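Hanging cups on a tree instead of stacking them

I moved three light blue cups out of the cupboard in September. They had been living nested, one inside the other, and the problem with nested tapered plastic is that it binds. The walls match closely over most of their height, a little moisture gets between them, and the middle cup then needs two hands and a twist. I had put up with it for a long time. The cupboard shelf above the sink is shallow, and stacking was the only arrangement that fit.

The replacement is a wooden mug tree from Geraghty, the housewares shop on the corner of the Trodo building. It was the last one on the shelf and had no box. I wanted a round base and a plain pole, and nothing with a wire frame, which I find marks softer plastics over time.

Some notes on dimensions. The cups have no handles, and this matters more than I expected. A mug tree is designed around a handle: the loop drops over the peg, the weight sits below the contact point, and the mug settles. A handleless cup has to go over the peg mouth first, so the peg carries it from the inside. The angle of the peg decides everything. Too flat and the cup creeps outward whenever the pole is knocked. Steeper is better, up to the point where the closed end sits so high that the rim presses on the pole.

There is also a very short stub on the right side of the pole, low down. I don't hang anything on it. Ferenc Hajdu, who turns table legs in Grambridge and has opinions on dowels, thinks it could be drilled out and replaced with a full-length peg glued in at the same angle as its neighbor. He is probably right. I have a length of dowel set aside and have not done it.

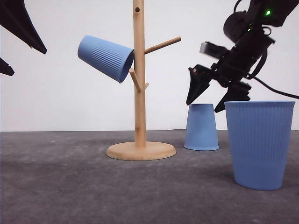
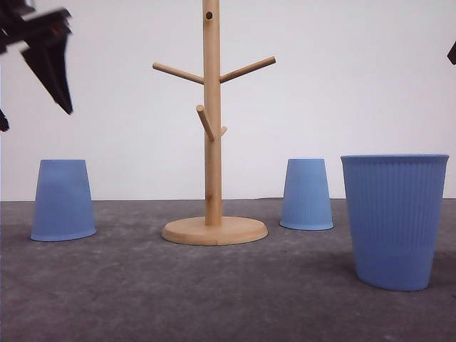
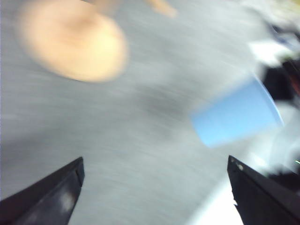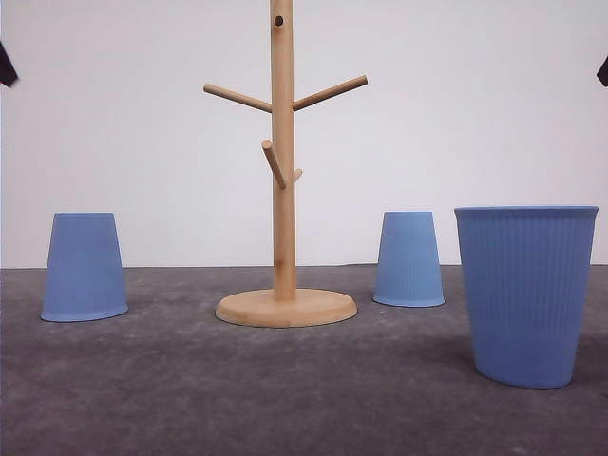

Mug tree and light blue cups on the gray top.

The other half of the question is what to do with cups that are not on the tree. I kept all three upside down on the work surface for a while, and for dust that is the better position. For drying it is the worse one. A rim flat on a smooth surface makes a fair seal, and the air inside stays damp until someone lifts the cup. I weighed a folded cloth and a sheet of paper towel under the rims as a test, and the cloth was the clear winner on how fast the inside cleared. A cup on a peg is better than either, with air at the open end and no standing water at the rim.

The drawback is drips. Water runs down the inside wall to the lowest part of the rim and falls from there, and the lowest part of the rim is out beyond the edge of the base. The base itself stays mostly clean. The table does not. I shake each cup twice over the sink before hanging it, and that takes care of most of it.

Stability was my other concern. One cup on one side moves the center of mass very little, as the cups weigh almost nothing compared with the base. I tried the tree with a stoneware mug of 361 grams on a single peg and it stood, though I would not leave it that way near the edge of a table. Plastic cups are no test of it at all.

For the finish I used Dretico oil, two thin coats, wiped back after the first half hour. A 500 ml can is far more than a mug tree needs. The 1,000 ml can was better value per unit, but the oil thickens once opened and I would have thrown half of it out. Pegs first, then the pole, then the base — the base last so there is something to hold. Leave the underside until the next day.

The order I have settled on is to wash, shake, hang overnight, and in the morning set down whichever cup is wanted and leave the others. The cupboard shelf now holds two boxes of tea and the sieve. If I get to the stub peg before winter I will post the drilling angle, and whether the hole needed a sleeve.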